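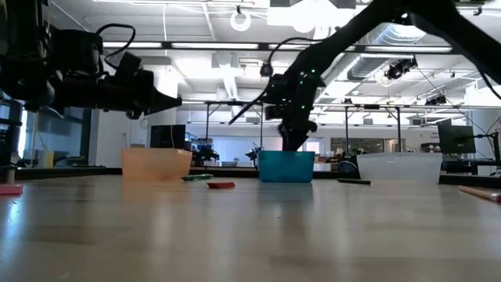

Kleinkram sortieren, ohne daran zu verzweifeln

Kurz vorab, hab wenig Zeit, gleich muss ich noch zum Baumarkt. Aber es kamen so viele Mails wegen der Kruschelschublade, dass ich das jetzt mal runterschreibe. Reihenfolge ist mehr oder weniger egal, sucht euch raus was passt.

Erst auskippen, dann kaufen

Der häufigste Fehler: Kisten kaufen, bevor man weiß, was reinsoll. Schublade auf ein altes Bettlaken leeren. Ganze Schublade, keine halben Sachen. Grobe Haufen machen: Befestigen (Schrauben, Dübel, Haken), Kleben und Binden, Strom, Schreibkram, Keine Ahnung. Der letzte Haufen wird der größte, normal.

Offene Kisten schlagen Deckelkisten. Jedenfalls für alles, was man öfter als einmal im Monat braucht. Deckel bleiben irgendwo liegen und dann stapelt man Zeug drauf. Deckel nur für Keller und Garage wegen Staub.

Farben

Eine Farbe pro Bereich, nicht pro Gegenstand. Sonst weiß nach zwei Wochen keiner mehr, ob die Batterien jetzt grün waren oder gelb. Bei uns: Küche, Werkstatt, Papier. Fertig. Effie Hepburn schrieb mir, sie klebt stattdessen Farbpunkte auf alte Eisbecher, geht genauso und kostet nix.

Beschriften

Kreppband und Filzstift. Kein Etikettendrucker, bitte. Kreppband geht wieder ab, und am Anfang ändert man eh alles dreimal. Immer vorne UND oben, wenn die Kisten mal gestapelt werden. Auf Plastik vorher mit Spülwasser entfetten, trocknen lassen, sonst rollt sich das Band nach ein paar Tagen auf.

Schrauben

Gemischte Schrauben sortieren lohnt nur ab einer gewissen Länge. Alles unter Fingernagelgröße kommt bei mir in ein Marmeladenglas, Ende. Den Rest nach Länge, nicht nach Kopf. Ich hab letzten Winter 600 Stück nach Kopf UND Länge UND Gewinde sortiert, zwei Abende weg, und seitdem greif ich trotzdem immer in dieselben Fächer.

Magnet in eine Plastiktüte stecken, durch den Haufen ziehen, Tüte umstülpen, Magnet raus. Stahl ist in der Tüte, Messing und Dübel bleiben liegen. Geht auch super nach dem Bohren für Späne.

Batterien

Leere und volle niemals zusammen. Klingt blöd, macht aber jeder. Pole von Blockbatterien mit Klebeband abkleben, die können sich sonst an einer Büroklammer kurzschließen. Leere in ein Glas neben der Haustür, dann denkt man beim Einkaufen dran. Meistens.

Kabel

Klopapierrollen, ja wirklich. Kabel locker in Schlaufen legen, reinschieben, draufschreiben wozu es gehört. Nicht um die Hand wickeln und knicken, das mögen die nicht. Netzteile sofort beschriften wenn sie aus der Verpackung kommen, später ist es Rätselraten. Dougal Geddes hatte noch den Tipp mit Brotclips am Stecker, für Steckerleisten hinterm Schreibtisch. Nachgemacht, hält.

Gummiringe

Werden spröde. Einmal im Jahr langziehen, was reißt fliegt weg. Im Januar mach ich das, da ist eh nichts los. Etwas Babypuder ins Döschen, dann kleben sie nicht zusammen.

Klebetuben

Kopfüber in ein Glas stellen, Spitze nach unten und Kappe gut zu. Sekundenkleber dagegen aufrecht, luftdicht, mit einem Tütchen Trockenmittel (aus Schuhkartons aufheben!). Verklebte Kappe: Gewinde mit einer Spur Vaseline einreiben, bevor man das nächste mal zuschraubt.

Rutschende Kisten

Streifen von einer alten Antirutschmatte drunter. Oder einen Klecks Silikon an jede Ecke, über Nacht trocknen lassen. Bitte erst trocknen lassen, dann hinstellen, fragt nicht.

Wenn die Kisten muffeln

Warmes Wasser, Spülmittel, ein Esslöffel Natron, eine Stunde stehen lassen. Gründlich ausspülen und in die Sonne. Kleberreste vom Preisschild mit Speiseöl einreiben, kurz warten, abrubbeln. Auf rohem Holz das mit dem Öl lieber lassen, gibt Flekcen.

Der Haufen Keine Ahnung

Kommt in eine Tüte, Monat draufschreiben, ab in den Schrank. Nach einem halben Jahr nicht vermisst? Weg damit. Ausnahme: Schlüssel und Möbelfüße. Chathurika Sikder fragt, was mit Inbusschlüsseln ist: je Größe einen behalten, den Rest zum Altmetall.

Nachtrag: Ross Galbraith weist drauf hin, dass Knopfzellen bei kleinen Kindern im Haus nicht in offene Kisten gehören. Völlig richtig, hatte ich vergessen. Hoch oben und verschlossen, auch die leeren.

Nächstes Mal Gewürzregal, wenn ich dazu komme.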